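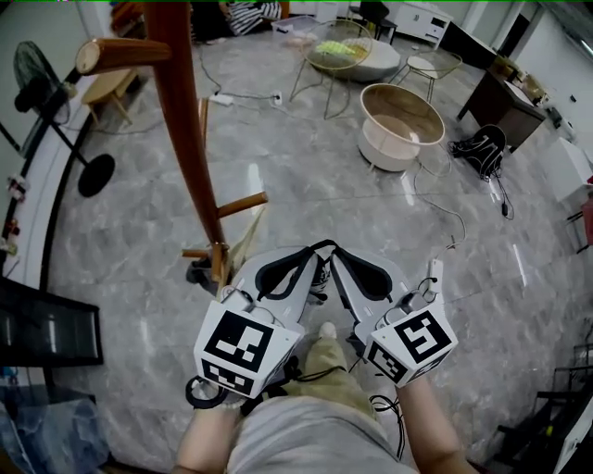
The Second Pickup Bell

At Lozano Elementary the first bell rings at 2:40 in the afternoon and the second at 3:10. Until last August there was only one. The added half hour covers 856 children in kindergarten through grade five, and the way families use it has become a matter of study at the district office.

Consuelo Aranda, who has two boys at the school, works the early shift at a packing plant in Tendholm. Her shift ends at 2:30 and the drive takes 25 minutes. Under the old schedule she paid a neighbor to stand at the gate. Now her sons stay in the library until the second bell, and she signs for them at the side door.

The rules are short. A child not signed out by the first bell goes to a supervised room. No homework help is given and no snack is served. The district pays four aides for the half hour, and parents pay nothing. A family that arrives after 3:10 is called once; after the third late arrival in a term, a meeting is set with the assistant principal, Mervyn Clegg.

Clegg keeps the sign-out sheets in binders by grade. Use is heaviest on Tuesday, when the middle school lets out early and parents collect older children first. It is lightest in the week before a holiday. He had planned for 100 children a day and gets around 140, so the kindergarten group was moved to the cafeteria in the fall.

Not every parent likes the change. Anselmo Carretero, whose daughter is in second grade, says traffic on the north side of the school now lasts twice as long. He would prefer a single later bell for everyone. Teachers objected to that plan during contract talks – it would have cut into their planning time – and it was dropped.

Aranda's concern is narrower. Her younger son is often asleep on a beanbag when she gets there, and then he will not go to bed before ten. She has asked the aides to wake him at three. They do it when they remember.

The district will decide in the spring whether to keep the second bell for another year.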